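Adstead flat refit: floors and finishes

Gallery updated October 20, 2018

The Adstead job covered the ground floor of a rented flat, let furnished by Bindska. The old covering was lifted in June and the base levelled before the new floor went down. Joints were kept tight and the finish runs up to the walls without a threshold strip. The order came to 1,051 tiles, of which around 1,000 were laid – the remainder stay with the flat for repairs.

Cleaning is by damp mop with a neutral product. Acidic descalers should be kept off the surface. Soft goods may be stored directly on it, but anything with a rubber backing should be lifted every two weeks.

Corner storage, floor level. Grey polished finish with fine white veining, some of it in long diagonal strokes. Coral-pink padded item with white bear outlines, kept against the wall.
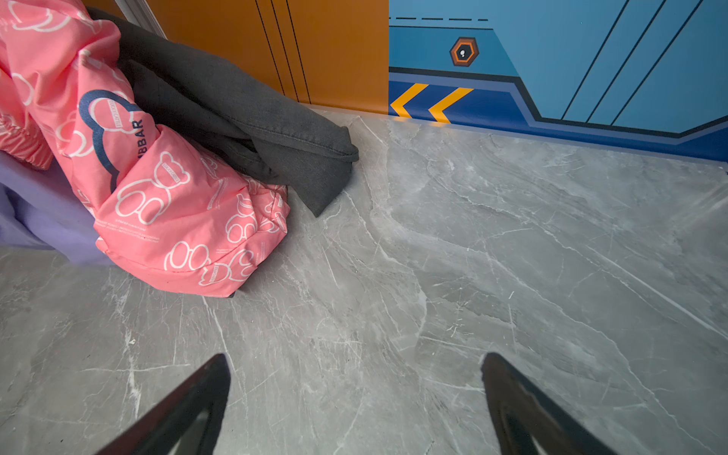

Jayawardena writes that the same finish in a hallway shows dust by the second day, and asks whether a matt version can be had from Rokanine at the same thickness.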